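Apr 3, 2022

Wind from the east again, stronger after lunch. The weather radio had the red flag warning running until midnight, then stretched it to noon tomorrow. Humidity got down into the teens.

The Potness fire is at 3,000 acres as of the evening update. It was 300 when I went to bed last night. It jumped the creek before sunrise and ran up the ridge toward Onville – the side with all the dead pine that was supposed to be thinned last July. They have 131 people on it and more coming from Palport.

Suryani Chin called at six this morning to say her road was under a warning, not an order yet. She had the car loaded anyway. I told her to come here and she said she would wait for the order. I did not argue. She has lived out there for 39 years and she knows the road better than I do.

I cleaned the gutters and pulled the dry leaves out from under the deck. Moved the firewood to the far side of the driveway. I should have done that a month ago. Filled both trash cans with water and put the hose on the back spigot. The sun was orange by three and there was ash on the truck, fine and gray.

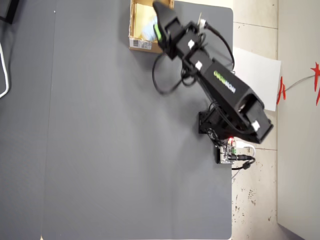
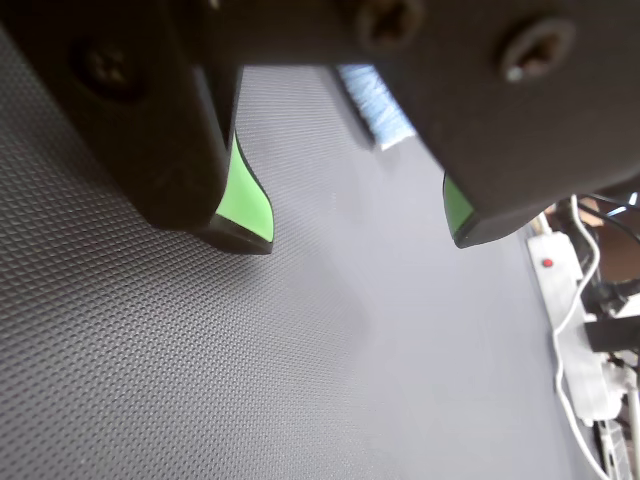
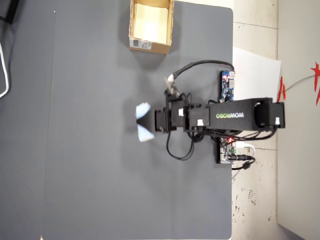
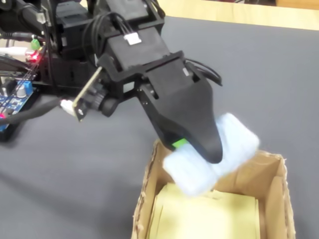 Arm, cardboard box, pale blue thing in the first, third and last.

Rajitha Begum stopped by at supper time with two spare masks. She had driven in from Azar and said the smoke was lying flat across the highway there, headlights on the whole way. The school gym in Azar is open for people and they are taking dogs but not horses.

Suryani called again at eight. Still a warning. She can see the glow from her kitchen – a line of it along the top of the ridge. I am leaving the phone on the nightstand with the ringer up, and my boots are by the door.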